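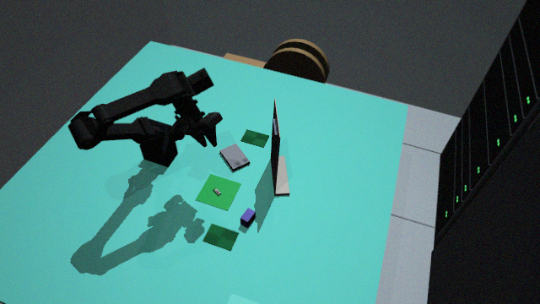

Daveo Cup Comes to Lernov With 8 Clubs and a New Home Ground

LERNOV, 8/18/18 — I've been writing these releases for the Daveo Cup for a good few seasons now, and I don't think I've ever been this happy to hit send. The tournament is moving to Lernov! The draw is done, the grass is growing back nicely in front of the north goal (more on that in a minute), and tickets are on sale at the ground from this morning.

First, the soccer. Eight clubs are in, same as last time, and we're keeping the straight knockout. I know plenty of you wrote in asking for groups. I read every one of those letters, and I get it, you travel a long way and your team can be out after one afternoon. So we've added a plate competition for the clubs that lose in the first round. Everybody gets at least two games.

Drilent go in as holders and they've drawn Gebremichael in the opening match, which made me laugh out loud when it came out, as those two played the final in May and it went all the way to penalties. Drilent kept the same back four over the summer. Gebremichael have a new coach and, from what I saw in their warm-up game, a much quicker way of getting the ball out wide. I'm not making a prediction — I got the last three wrong.

Now the ground. Lernov has 600 seats under cover and a grass bank on the far side where you can bring a blanket and a sandwich. The main stand sits 97 yards from the bus stop (our groundskeeper paced it out, then measured it properly after I argued with him). Parking is tight, so please take the bus if you can.

About that north goal: the rain in May left it in a sorry state and it had to be reseeded. It's playing fine now, though the teams have been asked to do their warm-ups at the south end.

A few other bits. Extra time stays at two short halves in every round. Yellow cards are wiped after the semifinals, so no one misses the final for a second booking. Squad lists have to reach us before the first kickoff, and 135 players are registered so far, with one club still to send in its last few names (you know who you are!).

Season tickets for the league don't cover cup games, sorry. Kids get in free with a grown-up, and the snack bar will open when the gates do.

Reporters who want a seat in the press row should write to the Daveo Cup media desk and say which matches they're coming to. Photographers, bibs are at the side gate, and please hand them back this year.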